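Slot after Adeel Tanoli, 10 min. Skip the Danilix slide if we're running over.

Open with the Gemham number: 697 tasks a month "moved to automation." Ask who in the room has seen the list. (Pause.) I have. A lot of it is half a task, and a person still does the other half.

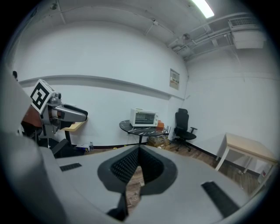
Hours are what I want to talk about. Gemham says 18 people got lighter work. Riet Van Dijk asked them in April and heard "different," mostly, and "more standing." Teaching by hand gripper is still somebody's wrists, all shift. Point at the mesh chair over by the wall. Ask how often the job plan lets anyone sit in it, and who wrote the plan.

Next: pay. Same grade, new duties. Read Nicanor Llorente's line slowly, don't explain it.

If someone says it's early days, agree, then ask for the date when it stops being early.

Questions. Take Consuelo first, she has a train.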